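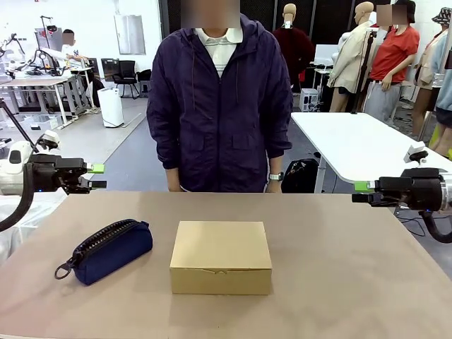
CHAPTER 4
Looking After a Two-Arm Cell

A two-arm cell is a lovely thing to learn on. Almost everything that matters is out in the open, so you can get to know it with your eyes and fingertips before you ever pick up a hex key! In this chapter we take one cell, the packing bench at the Wostetholm workshop, and follow it through a full service, from the morning wipe-down to the day a gripper has to come off and be rebuilt.

We begin at the fingertips. Each gripper on this bench has a green pad on its upper finger and a black tip on the lower one, and those small pieces do all the touching. A glazed or grubby pad will let a smooth cardboard box slide, while a fabric pencil case may still come up perfectly well, so always test with both. Wostetholm changes its pads after 30 hours of gripping and writes the date on the Hirnoler sheet.

Next come the cables. Each one needs a generous loop behind the gripper, enough for the wrist to turn fully without tugging. Move the arm slowly by hand, power off, and watch the loop the whole way round (this is oddly satisfying). Then check the wrist sensor for dust and the mounting screws for play.

Only after that do we calibrate. The Plavari routine visits 26 points across the tabletop and takes around 4 minutes an arm. Clear the bench first, keep your hands at your sides and stand back from the far edge until both arms have parked.

Words to know: fingertip pad, strain relief, wrist joint, park position, play

Before you start: find the stop button on your own cell and press it.

Related chapters
Chapter 3: Grippers and What They Grip
Chapter 5: Finding a Fault in a Cable
Chapter 7: Leung's Method for Levelling a Bench

Page 92 | Copyright Hirnoler Press | Back to top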